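Saturday helper wanted? Not quite, I need someone for weekday mornings!

Hello, I'm Fernanda Nogueira and I run a small kitchenware shop in Otcombe with my business partner Ebuka Yusuf. We sell chopping boards, bread boards, spoons, butter dishes, that sort of thing, and we've got busy enough that I'm packing orders at the kitchen table (my family have had enough of it). So we're looking for a shop and packing assistant to start in October.

You'd be serving customers, wrapping parcels, answering the phone and oiling boards when it's quiet. I love that last bit and will try to steal it from you! You don't need to know your maple from your beech, I'll teach you. You do need to be all right with lifting and happy chatting to people who take an hour to choose a spoon.

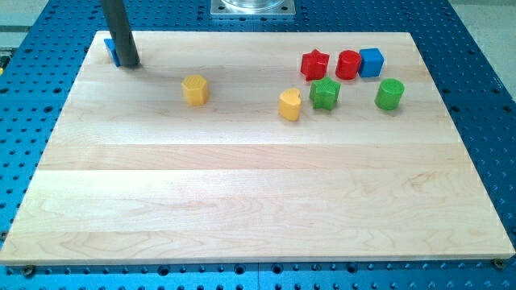 Edge-glued maple board

It's 11 hours a week to begin with, mornings only, 9.30 start. There's a staff discount, free parking round the back, and the 53 bus from Sistcombe stops right outside. More hours are likely in the run-up to Christmas if you want them.

To apply, send me a note of no more than 300 words telling me a bit about yourself and what you like to cook. No CV needed. Or just pop in and ask for me or Ebuka, we're nearly always here before lunch.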